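Tromo folding step stool, two steps: my review after one month of use

I bought the Tromo step stool in March, when I understood that I would stay at home for a long time and that my kitchen cupboards are too high for me. I am 1 head shorter than my husband, so he put all the good pots on the top shelf and he did not think about it. Before, I was standing on a dining chair. My mother-in-law saw it one time on a video call and she was not happy with me.

I looked at three stools before I decided. The first was the Postia, which is lighter and has a nicer color, but the step is narrow and my foot was hanging over the front. The second was from Jillau. It is very strong, I can say nothing bad about it, but when it is folded it is still as thick as a suitcase and I have no place for a suitcase. The Tromo was between the other two in price, and the shop had it in stock.

Assembly

There is almost no assembly. You take it from the carton, you open the legs and you push the rubber feet on. One foot was very difficult and I had to put it in warm water first. The instruction sheet does not mention this. It has only drawings, and the drawing for the feet shows a smiling man who pushes with one finger. I needed both hands and my knee.

The steps

Both steps are wide enough for my two feet side by side, also with slippers. The surface has small raised dots. With socks they are a little unpleasant, but I do not slip. The top step is high enough that I can reach the back of the highest shelf, and this was the whole reason to buy it. 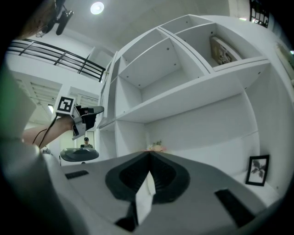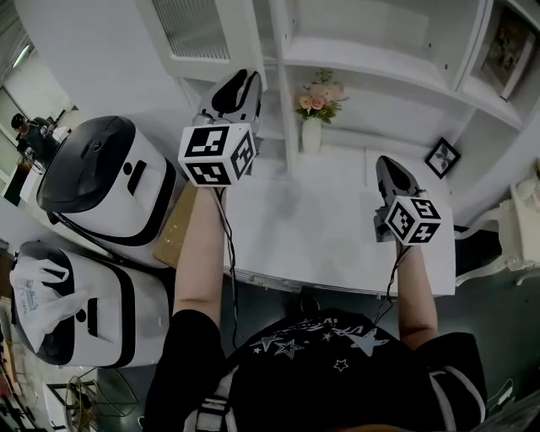 When I stand on the top step and stretch to the side, I feel a small movement in the frame. It is not dangerous, I think, but in the first days I did not like it. My friend Rin Katayama has the same model and hers does not move at all. We compared them by telephone for nearly 30 minutes and in the end I found that my kitchen floor is not level near the sink. On the other side of the room the stool stands completely still. So I take this complaint back, but please check your floor.

Folding and storing

You pull up the loop under the top step and it folds flat. The first week the hinge was stiff and it made a loud noise, so I did not use it early in the morning. Now it is much easier. Folded, it goes between my refrigerator and the wall, where before I kept only paper bags.

What I do not like is the lock. It is a small plastic clip, and when you carry the stool by the top it sometimes opens and one leg comes down on your foot. It happened to me two times. I now carry it with the clip toward my hand.

Cleaning

Flour goes between the dots and stays there. A wet cloth is not enough, you need an old toothbrush. If you bake often, maybe take the Jillau, it has a smooth mat that comes off.

Service

One rubber foot got a cut after some days. I wrote to the shop, Tzavaras, and the new foot came after 11 days, without cost. They sent two, so I have one extra.

I give it 4 stars from 5. One star is missing for the clip.

Misaki Hosoda, April 2020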